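Wulik Hand-Held Gripper Pair

Teach by doing, at any table you like

If you have ever tried to show a robot arm how to do a fiddly household job by steering it about with a joystick, you will know how quickly a pleasant afternoon can disappear. The Wulik pair came out of exactly that sort of afternoon. Takumi Ueda, who drew the first version, wanted something he could pick up, use with his own two arms at his own speed, and put down again when the kettle boiled. Everything we have changed since then has been judged against that wish, and quite a few clever ideas have gone in the bin for failing it.

What you get is a left gripper and a right gripper, each with a cube of printed markers fixed to it. You hold one in each hand and get on with the job. The overhead camera follows the cubes, the grippers report how far their jaws are open, and our Pastor software puts it all together on one timeline. By the time you have finished wiping, sorting, folding or pressing, you have a recording of both hands that can be used to train a two-armed robot, and no robot has had to be in the room while you made it.

We sell to university groups for the most part, but a growing number of orders come from small companies and one or two very determined people working at home. We are glad of all of them, and we answer the same questions with the same patience (ask Xinyi Tang, who looks after support and has been known to stay on a call well past six).
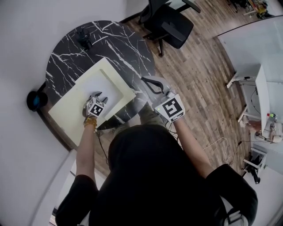

The marker cubes are the part we are asked about most, so let us spend a little time on them. A single flat marker is fine until you turn your wrist, and then the camera loses it just when the interesting part begins. A cube gives the camera another face to read as you turn, which matters a great deal when the two hands are doing different things, say the left one pressing its jaws down on a board while the right waits in the air with its jaw open. Both hands need to be followed in a moment like that, the quiet one as much as the busy one, or the robot will never learn what to do with its spare arm. The square patterns are plain black on white and you can print replacements on any decent office printer. We do ask that you use matt paper. Glossy sheets catch the ceiling lights and you will spend your Thursday wondering why the left hand keeps jumping sideways.

The bodies are light grey plastic, printed here in Brolldale in small batches. We tried metal early on and it felt lovely for the first ten minutes and dreadful after forty. Each gripper also has a small indicator light on the body, so you can glance down and see that it is awake. Green means ready, amber means it would like its cable checked.

On the subject of cables - yes, there are cables. We have been asked for a wireless version nearly every week since we began, and Thiện Tô has one running on his bench, but we are not going to sell it until the timing is as steady as it is over a wire. For now each gripper has a thin lead long enough to let you stand, sit and reach across an ordinary table. Leave yourself some slack on the floor and route it behind you if you can.

Setting up

Allow 15 minutes the first time and far less after that. Mount your camera, plug in the two grippers, open Pastor and follow the calibration steps, which ask you to hold each cube still and then turn it slowly. You don't need a special table or a special room. Dark tops, pale tops, patterned tops have all worked for us, provided there is enough light to read the markers. If you are working with something flat, do try it at a few different angles, even hanging a little over the edge. Recordings where everything is squared up neatly make for robots that panic when it isn't.

Pastor saves the recordings in open formats and there is no yearly fee for it. A full charge of the disk supplied holds 40 hours, though please back it up more often than we do.

What comes in the box

Left and right grippers with marker cubes fitted
2 leads and a spare
Two sets of jaws, curved and straight
A storage disk
Printed marker sheets and a hex key
The handbook, written by Yuzuki Yagi, with very good drawings

Price and delivery

The pair is 600 pounds including delivery within the UK. We build to order, so please expect to wait a few weeks, and a little longer in April when the teaching departments all spend what they have left. Spare jaws and cubes are sold separately and usually go out the next working day. If you break a jaw in the first year, send us a note and we will post you another without fuss.

Trying before buying

Ingvar Hviid keeps a loan set for groups who would like to see whether the weight and reach suit them. Loans are for a fortnight and you pay only the return postage. Tell him what sort of task you have in mind and he will pack the jaws he thinks will do best. He does enjoy hearing about odd ones, so don't be shy if yours involves pastry or shoelaces.

Related items
Wulik spare marker cubes (pair)
Wulik straight jaws, soft tip
Wulik overhead camera bracket
Pastor handbook, printed edition
Loan set request form

Stusari, Brolldale | Contact us | © Stusari, all rights reserved | Back to top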